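Retail Display Basics, Olville Campus
Unit 5 handout: Headwear on a tabletop spinner

This unit covers loading a small rotating rack with caps. You will need the handout again for the practical, so keep it in your Vrabec folder.

1. The table

Work on a light surface. Dark lint shows up on it quickly, and it is easier to brush off there than to pick out of fabric later. 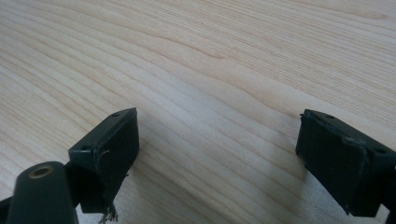 Wipe with the grain and let the surface dry before you set the rack down. Leave enough space for the spokes to clear your hands when the rack turns. The practical is worth 23 points, and table preparation counts toward the total.

2. The fabric

Check every piece before it goes on display. Look at the edges first. Dark textiles pick up fuzz along seams and rims, and a lint roller takes care of most of it. Put frayed stock aside and write the reason on the tag.

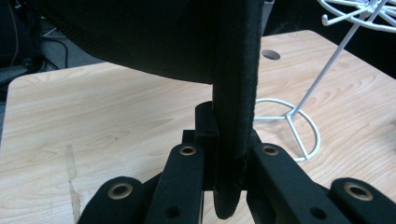 3. The rack

Stand the rack on its ring base and turn it once by hand. It should not rock. Load the lower tier first, then the top, and place each new piece across from the last one -- an uneven load makes the rack lean.
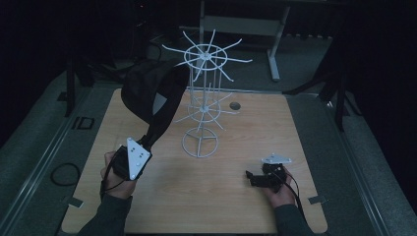
Fig. 1. White wire rack with spokes fanning out from the top tier.

4. Caps

Look inside the crown before hanging a cap. Loose threads and leftover packing paper come out now. Then set it on the arm with the brim facing out, and keep brims at the same angle around the tier. Spread the caps out if brims touch when you turn the rack. 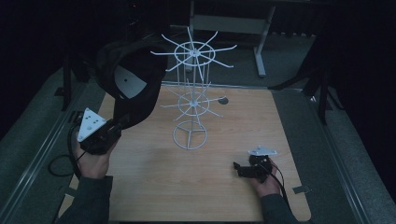
Fig. 2. Black baseball cap with its inside facing up, two-tier rack on the table.

For next time: sketch a loading plan for both tiers and write 200 words on where you would place dark caps and why.

Corkunent Retail Training | Contact the course office | Back to top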